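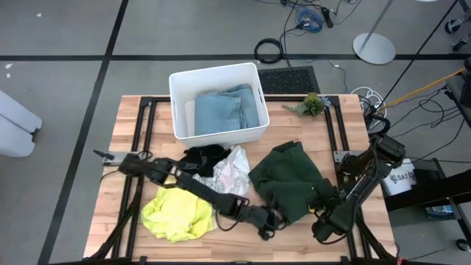 Can a robot do my laundry yet? I get this from readers more than any other question, usually in a tone that suggests I've been hiding the answer. So this month I'm skipping the vacuum roundup (sorry, vacuum people, it's coming in October) and going all in on the folding pile.

Folding sounds like the easy part, right? The washer washes, the dryer dries, and all that's left is a heap of stuff that needs to be flatter. But a heap of clothes is one of the meanest things you can put in front of a machine. A box has corners and stays the shape it was when you looked at it. A sweatshirt has a hood, two sleeves and about a million ways to lie on a table, and the minute you pull on one bit, all the rest moves too. You and I find the shoulders by feel, half asleep, with the TV on. A pair of arms has to work out which wrinkle is a collar before it can even start.

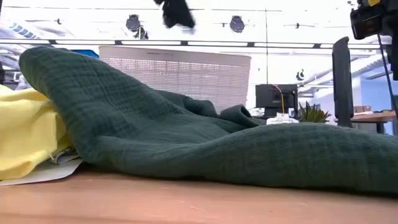
Posted 7/24/22 by Mykhailiuk

Take that dark green cloth. All crinkle and folds! Where would you grab it? I'd pick it up, give it a shake and let gravity sort it out, and that shake is exactly the sort of thing that's hard to teach. Then there's the color problem, where dark cloth in its own shadow turns into one big blob and the fold you want disappears into it. Jeans are kinder. They're stiff, they have thick seams, and once they're folded they pretty much stay folded, so if you ever get to pick what goes first, start with the denim.

My own house record, for comparison, is 14 shirts during one phone call with my sister. I wouldn't call them store quality, but they went in the drawer and the drawer closed. 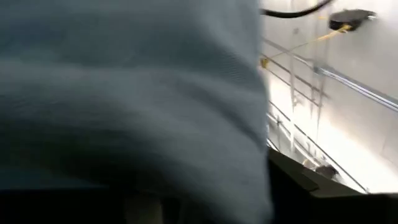
The other thing I keep coming back to is how close you have to get. Once you're holding a big soft armful of fabric, it blocks your view of everything you were going to do next. People don't care, because our fingers take over. Machines need some other trick, and as far as I can tell the tricks are still slow ones.

So my answer for now is "sort of, if you're patient." I'd happily pay $700 for something that did towels and only towels, and I'd let it take all night. Shirts I'll give a few more years. Socks, I don't even want to talk about socks.

If you've got a chore you'd hand over tomorrow, write in and tell me which one. Last time I asked, the Skendale readers all said bathtubs and the Kondard bunch wanted somebody to empty the dishwasher, and I'm curious whether that's changed.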